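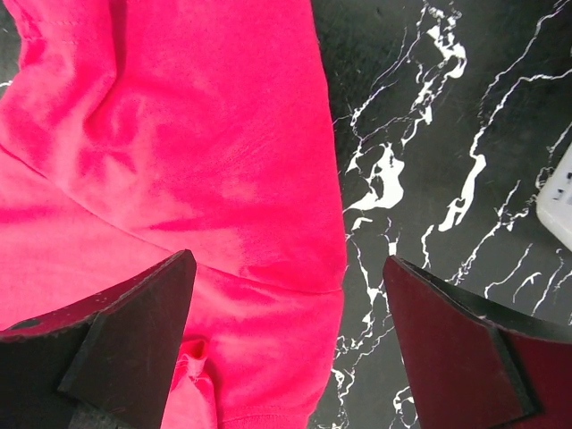

My Pink T-Shirt Folding Obsession

Saturday, November 10, 2018

I have 54 T-shirts. I know! I counted them because I finally decided to fold every single one the same way, and I am having so much fun with it. The hot pink ones went first, because a bright color on a dark top shows you every wrinkle (and wow, do soft cotton tees love to wrinkle).

My method is pretty simple. Lay the shirt flat, smooth it out from the middle, then bring one sleeve in over the body. 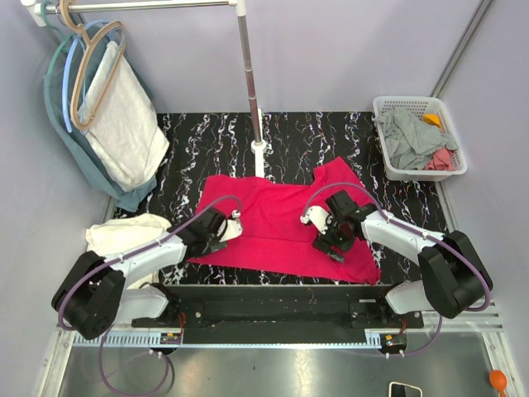 Then the other sleeve, then the whole thing in thirds so it stands up in the drawer. I used to skip the smoothing part and my stacks always leaned over. Now I give the collar an extra pat too, especially on my old Tilley tee from March, which curls like crazy!
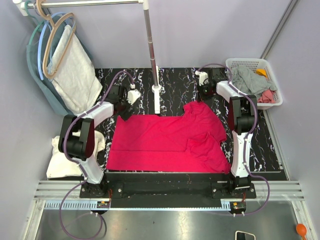

Selvaraj Mollah wrote in to say that he folds the hem up first and does the sleeves last, and that his shirts fit a shallow drawer much better that way. Okay, I'm trying that tonight with the Kamley ones!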